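Trivuncombe cell, the hand-held grippers again. Longo told us the fingers need re-zeroing every 40 hours. We're at 22 on this pair and I already don't trust the left one.

Swapped the left cable in October. Same dropout. So either we have two bad cables or the connector is the problem – guess which one support wants to talk about.

New routine, for what it's worth: open both fully, close, log the gap, repeat 20 times before anyone records anything. Takes some 25 minutes. The manual says five.

Pouch check before the afternoon run. Soft packaging is where a bad zero shows up, or so I'm told. 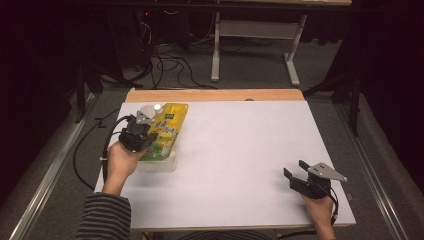
Left gripper on the pouch, right one open.

Not signing it off yet.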